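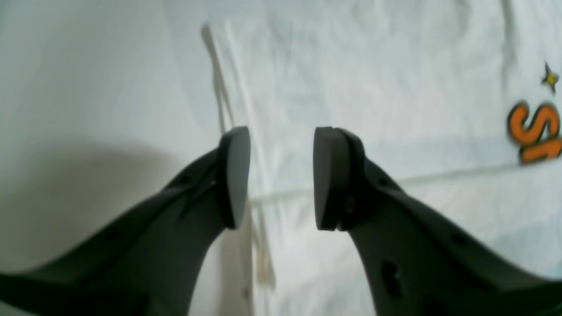 Week 5: Timing in the control loop
Notes by Kerubo Were

The Wollitz driver publishes joint state every 2 ms. Wrist frames reach the policy node later, so match them by capture stamp and never by arrival order. Drop any frame with no joint sample beside it.
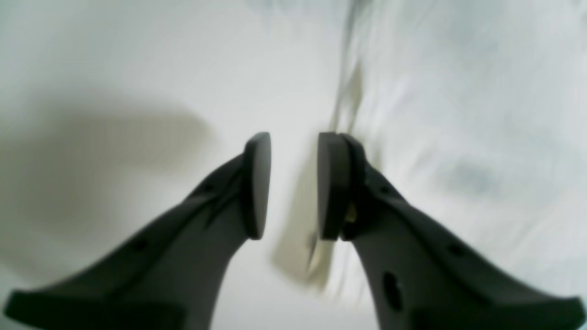 Fig. 5.1 Wrist view, gripper nearly closed, with motion blur.

Blurred frames stay in the log. Lower their weight in the fold-state estimate and let the overhead view carry more of it.
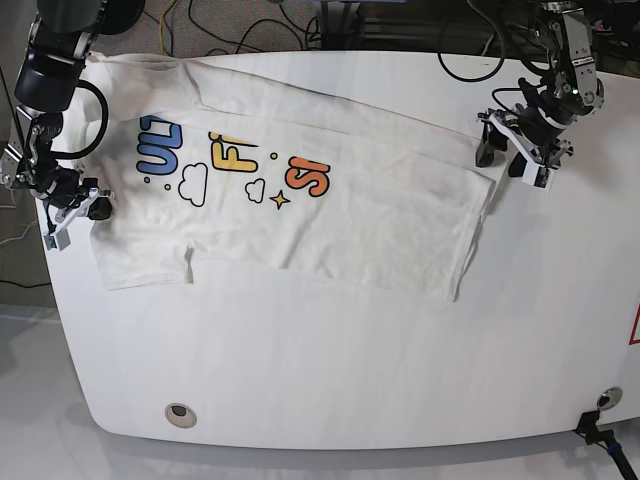

The planner then picks a grasp for each arm. Log both choices before Thursday's lab code is merged.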